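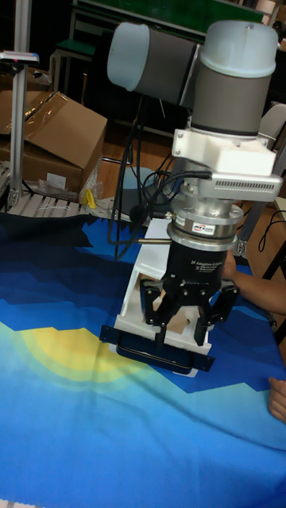 ## The east stand, again

March 11, 2023

Claltdale's front office has put out another update on the east stand at Serrano Field, and if you read it quickly you'd think the digging starts tomorrow. I read it slowly, twice, with last October's update open next to it. A good half of the sentences are the same. The drawing is the same too, except that the parking lot now has trees in it.

For newer subscribers, the short version. The club wants to take out the old bleachers on the east side and put in a covered stand with 600 seats. Brullex, whose name is already on the shirts and the ticket app, would pay part of the cost and get its name on the roof. The rest would come from the club, meaning ticket prices, and from a founders' plan in which fans pay up front for a seat that doesn't exist yet.

I'd love a covered stand. I've sat through enough cold rain on that side to have opinions about roofs. I still don't think the numbers hold together, and nothing in the new update has changed my mind.

### Who's going to sit there?

The case for the stand rests on one game. When Kalden came in October, the club announced a crowd of 1,570, and that figure has turned up in every statement since. It was a great night. It was also a derby, on a warm evening, with a two-for-one offer and a couple of busloads from Kalden who will come here once a year at most.

The average for the season so far is 1,199, and that's the club's own figure, from the same page of the same update. It counts tickets issued, so anybody who got a free one through a school or a sponsor and stayed home is in there as well. I asked the ticket office for the number of people who came through the gate. They told me it isn't something they share. Fine, but it is something they have, because the app scans every ticket.

On an average night, then, you can walk up ten minutes before kickoff and sit nearly anywhere you like. The update calls this "room to grow." I'd call it a reason to wait a season and see.

There's an answer to this, and I've heard it from people I respect: fans don't come because the bleachers are miserable, and they'd come if they had a roof. Could be. The west side has had a roof for years, though, and there are gaps over there every home game from the corner flag to the press box. Winning would fill them faster than lumber and steel. We went six games without a home goal this winter, and I can't remember anybody in the parking lot blaming the seating.

### The founders' plan

Now the part that involves your wallet. The club wants 1,000 founders. Each one pays a deposit now and the balance when work begins, and in return gets first pick of seats and a price that stays put for five seasons.

You may have noticed that there are more founders wanted than seats planned. I did, and I wrote in about it. The reply says that some founders will choose seats on the west side. That may be so, but the form doesn't ask which side you want, and it doesn't say what happens to you if the east stand fills up before they get to your name.

Some other things the form doesn't say:

- When work begins. "Once all approvals are in place" is the only timing given, and the update doesn't list the approvals.
- Whether the deposit comes back if the stand is never built. It can be "transferred toward other club products," which sounds a lot like scarves.
- Where the money sits in the meantime. I'd want to see a separate account with somebody outside the club signing for it.
- Whether the fixed price survives a change of league, an owner selling up, or Brullex walking away.

Maybe there are good answers to every one of these. They'd take a page to write down, and the club has had all winter to write it.

### What Brullex gets

The update is very warm about Brullex and very short on detail. We know their name goes on the roof. We know the app becomes the only way to buy a seat in the new stand, so if you still pay cash at the window like I do, you'll be standing somewhere else. We don't know how much they're putting in. "A significant contribution" could be most of the bill or it could be the sign.

I also remember the new scoreboard, which was going to be a significant contribution as well. It arrived a season late and spent its first two months showing the wrong time. Last I looked, the away team's name still runs off the side if it's longer than Kalden. 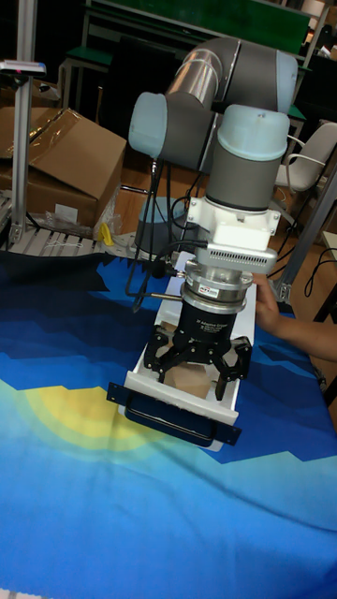
*Robot arm with pale blue joint caps over a table in blue printed cloth.*

### Compare Kalden

People keep pointing up the road. Kalden built a covered end, the argument goes, and look at them now. So I looked. Kalden's covered end is standing room, it was built in stages, and they didn't start the second stage until the first had been full for most of a season. They also went up a division while it was happening, which tends to bring people in. If Claltdale came to us with a small first stage, a price, and a rule about when the next stage starts, I'd probably put my deposit down that night. I'd grumble, but I'd do it.

We're being asked for the whole thing at once, on the strength of one good evening in October.

### If you're thinking of signing

It's your money, and plenty of readers have already told me I'm being a grouch. Before you fill in the form, email the ticket office and ask for the refund terms in writing. Keep the reply. If you're a current season ticket holder, ask whether your present seat is held while you wait, because the person I spoke to wasn't sure and said she'd get back to me. She hasn't yet.

The club says there'll be an open evening in the clubhouse before the end of the season, date to follow. I'll be there with the list above. If you have a question and can't make it, send it along and I'll read it out, and I'll print whatever they say in the next issue, including "no comment."

Away games for the rest of the month are on the back page. The bus leaves from the Serrano Field lot, east side, next to the bleachers.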